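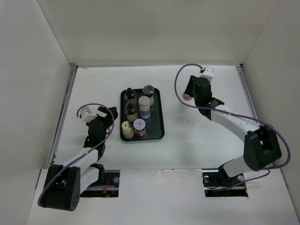
Chapter 4: Keeping Food Through the Winter

Fri 23 April
By the Nadovstead course authors

Before cold rooms were common, a family in Nadovstead began to prepare for winter in October. Vegetables were put in salt, fruit was boiled with sugar, and fish was dried in the wind. One house could fill 50 jars in a season. In this chapter we study why these old methods work. We begin with salt, which draws water out of the food and so makes life difficult for bacteria.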